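# What is a household budget?

Every family has money which comes in and money which goes out. A budget is a plan for this money. You write the plan before you spend, so that there is enough for the important things.

Money comes in when grown-ups work, or when they get a pension or some help from the state. This is called income. Money goes out for many things: the rent, the heating, food, bus tickets, shoes. These are called expenses.

## Needs and wants

A need is something you cannot live well without. Food is a need, and a warm home too. A want is something that is nice to have, but you can wait for it. A new computer game is a want.

Sometimes it is difficult to decide. Shoes are a need when your old ones are too small. But very expensive shoes, only for the colour - this is more a want. Families do not always agree about it, and it is good to talk.

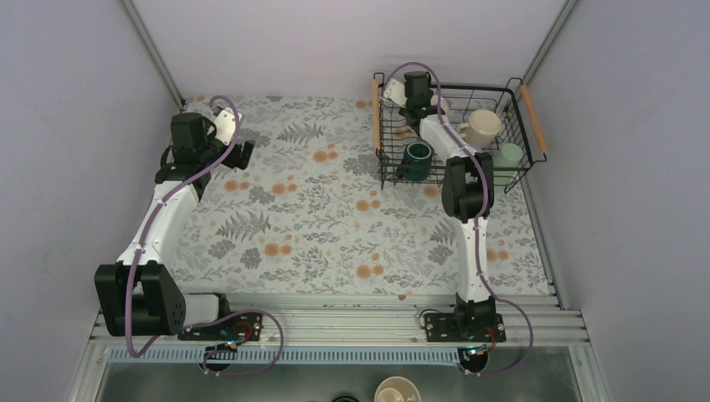 One girl in a class in Trollotwood said that her cat's food must be a need, as the cat cannot go and buy it alone. She is right. When you take care of an animal, its food belongs on the list of needs.

## Let us make a small budget

Imagine the Dierckx family. They have paid the rent and all the bills for October, and now they have 85 pounds left for the last week. They write:

- 30 pounds for food, because the freezer is still quite full
- 30 pounds for a winter coat
- three pounds for the library fine

Now we add: 30 and 30 and three makes 63. We take this away from 85, and 22 pounds remain. The family can put this money in savings, or use a part of it for a want, for example a swim at the pool in Jimham. 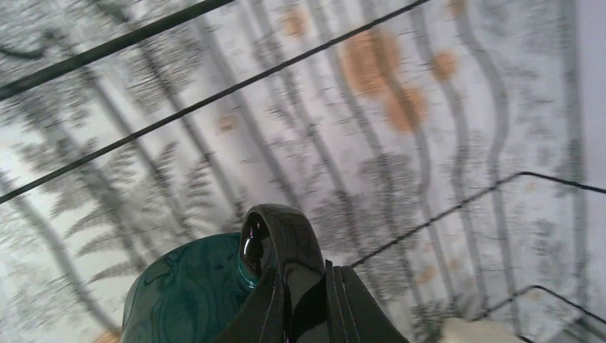 Savings are money that you keep for later. They help when something breaks. If the washing machine stops, the family does not need to borrow, or they borrow less. When you borrow from a bank, you usually must pay back a bit more than you took. This extra money is called interest.

## Try it with your pocket money

Take a sheet of paper and draw two columns. In the first one write the money you get, and in the second one the money you spend. Do it for one month. If you forget a day, write what you remember and continue.

At the end, compare both columns. Is the second one bigger than the first? Then look which wants could wait a little. You can also ask a grown-up at home how they plan the shopping - many people keep a list on the fridge or in a notebook.

## Words to remember

**Income** - money that comes in.

**Expense** - money that goes out.

**Savings** - money you keep for later.

**Interest** - the extra money you pay when you borrow, or the extra you may get when you save in a bank.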